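Hand-held gripper, part 2: getting usable grabs at home

Updated Aug 20, 2019
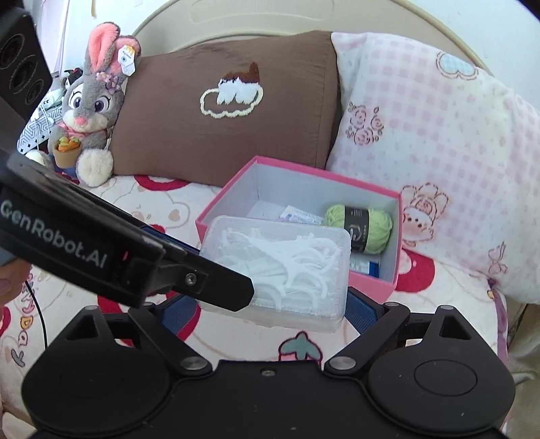 Tub of floss picks, pink box behind. Bed sheet as work surface.

Part 1 covered the linkage and the handle. This bit is practice runs and setting up. Assumes yours opens and closes without grinding. If it grinds go back and slacken the pivots first, don't push on.

What you need
The gripper, assembled
Cable, longer than you think
A shallow open box
One stiff thing to pick up, one squashy thing (yarn is good)
Small screwdriver for the finger tips
Tape
Notebook or a text file

1. Check the tips
Fingers must meet flat. Close them on a strip of paper and pull. If it slides out one side the tip is skewed. Loosen the screw, nudge, tighten, try again. Took me 5 goes. Don't overtighten, the Durken screws I bought strip if you look at them wrong.

2. Sort the cable
Cable goes out from the handle, down, and away to your own side. Never across the work. Leave a slack loop and tape it at the far end only. Tape it near the handle and you'll feel it drag on every turn, and the wrist movement comes out jerky.

Tried the cheap Bisgaard cable first. Too stiff. Swapped it for a soft one and the problem went away.

3. Pick a surface
I started on the workbench and everything skated about. Bedding is better for early practice, things stay where you drop them and the tips don't get chipped when you come in too low. And you will. Downside is that boxes lean when the matress dips, so press the box down a bit before each run.

Patterned sheet is fine by me. If your tracking struggles with it put a plain towel under the box and compare.

4. First grabs
Start with a closed plastic tub with something light in it. Come in from above, fingers wide, slow. One finger touches first, let it, then bring the other in. Squeeze until the tub stops turning and no more.

Clear plastic is slippy. Rounded corners worse. Grip on the long flat sides and stay off the corners. If the lid starts to lift you're too high up.

Lift a hand's width, hold for a count of 2, put it down. Open fully before you move away or you drag it with you.

5. Into the box
Same again but lower the tub into the box. Walls get in the way of the linkage arms, so go in with the fingers nearer upright. Then take it out. Taking out is harder.

Once that works do the yarn. Completely different feel, it squashes, and you'll want to over-squeeze. Paper packets last. Flat paper on the floor of a box is the worst thing to pick up, slide it to a wall and pinch it there.

6. Write down the settings
I log every run. My Ganach logger board talks on 868 MHz and drops out if the receiver is behind the wardrobe, so check that before blaming the firmware. Sampling is set so a full turn of the knob reads 360. If yours stops short, recalibrate with the fingers closed, not open. Got that backwards for most of April.

Things that went wrong

Fingers close but the object twists: tips not level, back to step 1.

Grip fine, readings jump: cable plug. Push it home, tape it.

One finger lags: pivot cap too tight. Quarter turn back.

Object drops on the lift: either you're off centre or the pads are greasy. Wipe with a dry cloth, no solvents, mine went cloudy.

Handle makes your thumb ache: take breaks, runs of around ten minutes. Also wrap the handle, I used Trulledden grip tape, any will do.

Before you pack up
Leave fingers open. Unplug at the logger end, then the handle. Coil the cable losely, don't wrap it round the linkage. Copy the log off the board now, it overwrites on next power up.

Part 3 is fixing it to a stand, when I've cut the plate.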